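Czech Folk Song Records: Questions People Keep Sending Me

Last updated 9/20/21

Is the Jernis box set worth the money?

Depends what you think you're buying. The cover promises a "complete" survey of Moravian village song. I counted 29 tracks, and nine of them are the same tunes played again without the singer. You can call that generous if you like. I call it padding. The sung tracks are good, though, and a used copy is a fair buy.

Are the Vaněk recordings really from the field?

The label says so. I have my doubts. Listen to the wedding songs on side two: no dogs, no chairs, no coughing, and a very tidy echo on every last verse. I have heard plenty of tapes made in kitchens and they don't sound like that. My guess is a studio with a few villagers invited in. The singing is fine either way, but the notes shouldn't claim more than they can show.

Who is Vilém Doležal and why is he on everything?

He plays cimbalom, and he is on 19 of the records I own. Some sellers now describe him as "legendary" and add to the price. He was a steady backing player who showed up on time and could read music. If you want to hear him at his best, try the slow dances on the Cekholm album and skip the solo record, where he rushes.

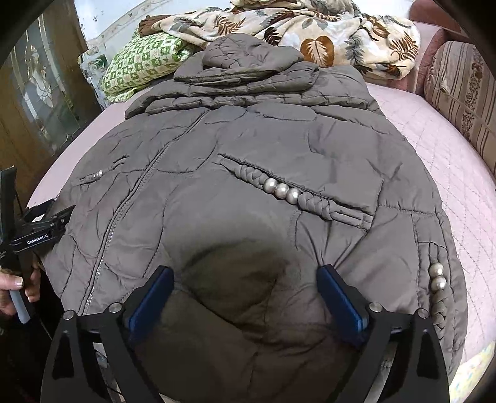
Does remastering help?

Sometimes. The Cekholm reissue took out the hiss and most of the fiddle went with it. I compared it with my old copy and went back to the old copy. Before you pay for a new version, find a sample and listen to the quiet parts - that's where bad cleanup shows.

Can I trust the translations in the booklets?

Not very far. The Mellham booklet has six songs in English, and two of those have verses that don't appear in the Czech at all. Somebody wanted them to rhyme. For the plain meaning, ask a person who speaks the language.

Is there one "correct" version of these songs?

No, and be careful with anyone selling it. The words change from one village to the next, and so do the tunes. Older songbooks often picked one version and cleaned it up for school choirs.

Will you tell me what my record is worth?

No. I don't do prices by email. I answered a few in July and got arguments back every time. Check what copies have sold for, and ignore what people are asking.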